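Fosunen Platia site
Shop floor meeting, April
Minutes

Present: day crew, evening crew, packing, maintenance, stores, two from the office. Apologies from the paint line, who had a delivery to unload.
Start 2:15 p.m., break room.

1. Minutes of last meeting
Agreed with one change. The note on locker keys should have said stores, not maintenance.

2. Picking arm, first full month
Really good news to start with. The arm on the Lisance line handled 3,248 parts over the month, and the day crew brought the tally sheet along so everyone could see it (it is now taped up next to the coffee machine). The target was 2,000, so there was some clapping. Evening crew pointed out that a good part of that came on their shift and would like it noted. Noted!

Stops are still a nuisance. Most were cleared by the crew at the cell without calling maintenance, and people said they feel a lot surer of the restart steps than they did in the first week. The printed steps need bigger type. Office to redo them.

3. What has changed in people's jobs
Long and lively item. Packing said the biggest difference is in their shoulders and wrists: reaching into bins all shift used to be the job everybody swapped out of, and now it is an hour here and there. Two of the crew who used to sort by hand are learning to set up the cell and both said they are enjoying it more than they expected.

Not everything is better. The sorting table was where people talked, and the cell is a one-person station. Evening crew suggested moving the inspection bench next to it so whoever is minding the arm has company. Everyone liked this. Maintenance will check the power drop.

Question from the floor: will anyone lose hours? Office repeated that nobody's hours are being cut this year and that the setup work is paid at the higher grade from the first day of training. Several people asked for that in writing. Office agreed to post it before the next meeting.

4. Training
There are 12 places on the next setup course, run by Mertens in our own training room. More names than places so far, which is a great problem to have. Evening crew asked for at least one session after 4 p.m. Agreed. Anyone who misses out goes to the top of the next list.

5. Test bin

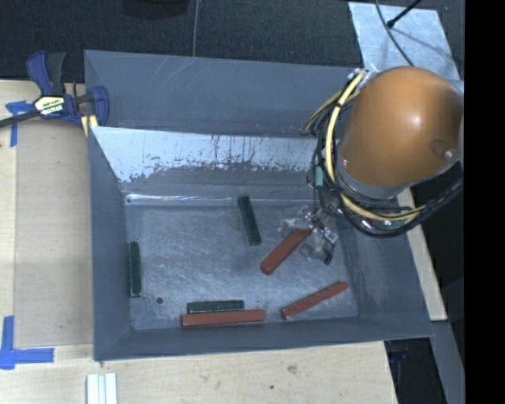
Work on mixed parts is moving along nicely, and the crew is keen to have a say in how the bin is laid out. Blocks lying flat side by side, like the green and reddish-brown pair near the front wall, and ones standing close against a side, like the green one on the left, are the cases the day crew wants in every trial. Packing would like their own odd shapes added too. Agreed to run 100 picks on each shift, with the operator writing down every miss in plain words. Maintenance asked that cables be looked over before each run and that this go on the start sheet.

6. Any other business
Fan in the break room still rattles. Stores has gloves in small again.
Request for a second stool at the cell, approved.

Actions
Office: restart steps in bigger type; hours and pay note posted.
Maintenance: power drop for inspection bench; cable check added to start sheet.
Day and evening crews: trial picks and miss notes.
Packing: box of odd shapes to the cell.

Closed 3:20 p.m. Next meeting in May, same room.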